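A Day at the Dratholm Study Center Open House

I have been meaning to write this up for a while, and since several readers have asked me whether the Dratholm place is worth the trip for exam students, I will try to put down everything I remember (and I took a lot of notes, so get yourself a cup of tea!). The open house was on 24 August 2021, from the morning until late afternoon, and it was free for anyone preparing for a school leaving paper, a teaching exam or one of the public service exams. 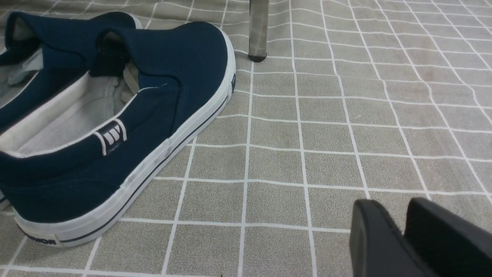
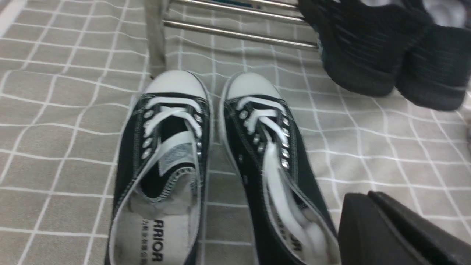 My first stop was the history reading room, which is the part most of you will care about. You leave your shoes outside it, and I must say it makes for a very quiet room, even with so many people going in and out. I saw navy slip-ons and black canvas lace-ups and felt quite at home, having spent most of my own student years in shoes just like those. Once inside, I found the textbooks sorted by class and then by exam board, with the older editions kept on the same shelf as the new ones. This is a bigger help than it sounds. So many of the questions in the general knowledge papers still follow the wording of the old books, and a student who only has the new edition can be left scratching her head over a term that was dropped years ago.

The center has 1400 titles in the history section alone, and 400 of those can be taken home for two weeks at a time. The rest are for reading on the spot. I asked if the lending list could be put online and was told it is being typed up during August, so keep checking. The copying desk is by the stairs, and they will copy a chapter for you while you wait, but not a whole book, so please don't ask them (I did, and got a very kind no).

After that I went up to the talk by Marietjie Botha, who runs the history coaching there and used to teach middle school. I had planned to stay for the first half only and ended up sitting through all of it, plus the questions! Her main point was that most students read the history book from front to back three or four times and then wonder why the dates won't stick. She wants them to read a chapter once, close the book, and write down whatever they can remember on a blank sheet, however messy. Then open the book and fill in the gaps with a different color pen. She passed around a stack of these sheets from last year's group and some of them were more second color than first, which cheered me up no end, as mine would look the same.

She also spent a good while on maps. A student who can draw a rough outline of a river and mark the trading towns on it will do better with a question about trade routes than one who has memorized a list. I have started doing this with my nephew and he grumbles, but he does it.

Lunch was in the yard, rice and lentils and a sweet thing I had two of. I sat with a family who had come on the early bus with three children at three different levels, and the mother had a shopping list of guidebooks as long as my arm.

In the afternoon there were tables from the publishers. Van Wyk had their revision guides, including the short one for class eight that many of you have written to me about. It is a slim book with plain print, and the chapter summaries are good, though I found the practice papers at the back a bit thin. Pasari had a box of 1000 question cards for general knowledge, sorted by subject, and I spent far too long at that table answering the ancient history ones and getting the medieval ones wrong. Plidar was showing its study planner, on paper and as a phone app. I tried the app and could not get it to save my subjects, but the young man said the hall signal was weak, so I will give it another go at home and report back.

There was a mock test at three o'clock in the big hall. Anyone could sit it, and the answer key was pinned up right afterward, so you could mark your own. The questions were mostly short answers, with one longer one on the causes of a peasant revolt. I would have liked more time for that last one, and so would the girl next to me, judging by the sighing!

For those who want to go, the reading room is open to visitors every morning, and you need to bring an identity card and one passport photo for the membership form. Members can join the history coaching group if there is space. Bring socks if your feet get cold, and a pencil, as pens are not allowed near the older books. My notes from Mrs. Botha's talk are being typed up now and will go on the downloads page with the other history material.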